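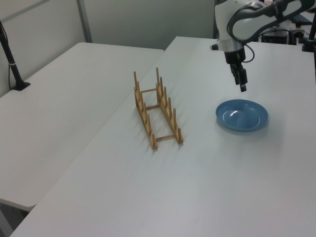 A robot arm over a blue plate at the Tremton workshop, with the wooden dish rack beside it.

TREMTON, December 25, 2018 - Putting a plate in a rack is something most of us do without a second thought, but for the folks at the Mangubat project it has been the main business of the day ever since July, and they seem to be enjoying every minute of it!

The project, which shares a building with the Pestura machine shop on the east side of town, is teaching a robot arm to handle dishes by showing it how. Sometimes a person takes hold of the arm and guides it gently through the whole motion, down to the plate, up again and over to the rack. Other times the operator sits a few steps away with a pair of hand controls and steers the arm from there (it takes a little practice, and newcomers tend to come down too fast).

Each run is saved so the software can learn from it later. The group has 100 good ones with the plate so far and would like to reach 1000 before moving on to cups and bowls, with 13 people from Tremton and nearby Celtstead now taking turns at the controls.

Visitors are welcome to stop in and try guiding the arm themselves when the workshop opens again after the holidays.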